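Notes from a call with the author of the Wunura books, typed up fast before the second volume goes to print in September. No names please, the author asked. Fine by me.

The first book, *The Salt Road to Wunura*, came out from Leemans two years ago. A ferry pilot, a drowned abbey, a map with one corner burned off. It sold slowly, then it didn't.

"I wrote it at the kitchen table between 5 and 7 in the morning," the author says. "Three drafts. The first had no ferry in it. Can you imagine?"

Hard to. The ferry is the book. 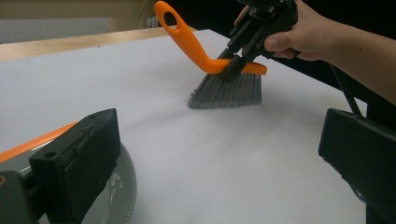 ## On the new one

*The Bells of Tetombridge*. Set 96 years later, same river, other bank. The town is walled now and the bell ringers run it - badly. A girl called only the Apprentice finds out what the seventh bell is for.

"People ask if it's a sequel. It's more like a grandchild. You don't need the first one, but you'll catch more if you've read it."

Was it easier to write? Long pause. "No. I threw out the entire middle. My editor was very kind about it, which was worse then shouting."

## On research

Lots of reading about bell casting. One trip to a foundry, a weekend in Mulis for the river chapters.

"Mulis is where I got the fog. I'd been writing fog like smoke and its nothing like smoke. It sits down."

## What's next

A third book, maybe. There's an outline, 2 pages, and the author won't say who lives to see it. The Apprentice? "Ask me after September."

Then the kettle goes and we hang up.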